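Javadley opens its doors on 18th February

We're having people round! Our picking lab at Javadley is open to anyone who fancies a look, from 10 in the morning, and I'd love to see it full. Last January we had 126 visitors and ran out of biscuits before lunch.

Senyo Baidoo will be running Aster, our bin-picking project, and he's happy to be interrupted — bring the awkward questions.

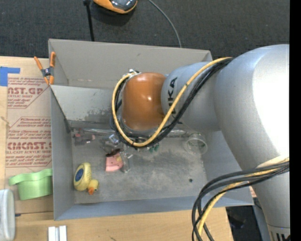
Thu Đỗ is giving a short talk on grasp planning, and school groups can book a slot with her beforehand. Entry is free, parking is a bit tight, and the bus stop is about 300 metres from the gate.

Press enquiries: Chantelle Kekana, Javadley front office.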